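Slide 4. OK, so the Hovano sale. I was at the preview in Bustton, eating way too many free olives, when lot 44 came out, a tiny seascape with a chipped frame. The guess on the card was $1000. I laughed out loud (sorry, Hovano!).

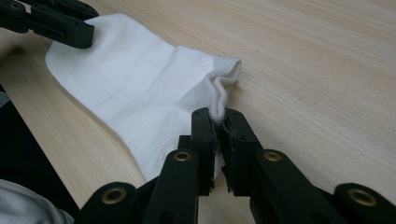 Then the bidding started, and seven people wanted it, badly. Pause for the price, let them gasp. After that, move on to the Vasutitz gallery party and the dress I wore backwards all night.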